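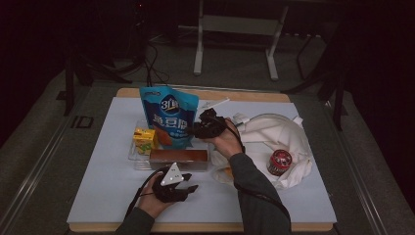
How long does the Trilley grip kit take to set up? An hour, if the table is already level.

The two hand-held grippers cost $2133 a pair from Punevero. "We sold 69 sets by March," the product manager said. Customers practice on packaged snacks, a drinks carton and a cloth before moving to their own stock. "Cloth is the hard one. Everybody wants to start with it."

Spare claw fingers are sold separately.

Print this article | E-mail this article

We use cookies. Accept

Comments (2)

leite_shop: Are the cables replaceable?

gray_bench: Mine were, under warranty.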